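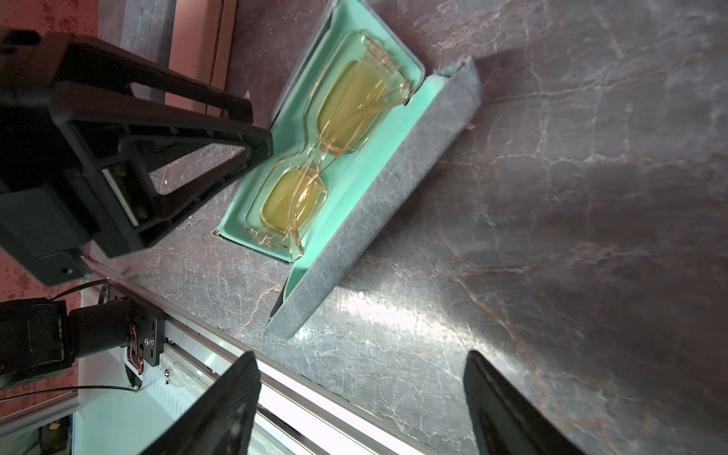

The peach pair in their case, on the worktop.

I have had these glasses since last February and I get asked about them more than anything else I wear, so I thought I would write them up properly. They are pale pink see-through frames with yellow-green lenses. Pirmin calls them my fishing glasses. I have never been fishing.

They came from Kevetti, a small optician two streets from my old flat. I went in for an ordinary eye test and came out having ordered a second pair, which I had told myself I wouldn't do. The frames, lenses and tint came to £177 altogether. I chose the tint from a tray of samples by holding each one up at the shop door and looking at the road. Grey made everything look like teatime in winter. Brown was fine but dull. The greenish one I could forget I was looking through, so I had that.

I mostly wear them for walking and for sitting outside with a book. They are not dark, and on a really bright day by the sea I want something stronger. On an overcast day they are about right. I don't drive in them. The optician, Leonie Rainer, went through that with me when I collected them and I haven't been tempted.

Now the case, as two people have asked. It is grey felt on the outside and mint on the inside, and it opens out on a hinge. It didn't come with the glasses. Kevetti gave me a soft pouch, and I lost faith in the pouch after I sat on it. Nothing broke, but one arm needed straightening and I had to go back in and own up. I bought the case the same week.

The good points: it is stiff enough to go at the bottom of a bag, and the colour of the lining makes it easy to spot when it's been left open somewhere. Clear frames are a nuisance to find on a pale surface. I once spent the best part of a morning looking for mine on a cream bedspread.

The bad point is the felt. It picks up every bit of fluff going. I have tried a clothes brush, which moved the fluff along, and sticky tape, which was better. Wrapping the tape round two fingers and dabbing works best. Don't rub, or it goes bobbly. I do it when I remember. If I were buying again I might look for something I could wipe down, but then I do like the grey.

For the glasses themselves I use lukewarm water and a tiny drop of washing-up liquid, then a clean cotton cloth. See-through frames show grease round the nose more than dark ones do, so mine get washed most evenings. The hinges get a going over with a soft old toothbrush every few weeks. I stopped using kitchen roll after Leonie saw the scratches on my previous pair.

The screws want checking too. I have a little screwdriver in the drawer with the batteries, and the left arm has needed a quarter turn twice so far.

My next eye test is due in 6 months and I expect I'll keep these frames and have new lenses put in if my prescription has moved. I'll ask what that costs and add it to this post.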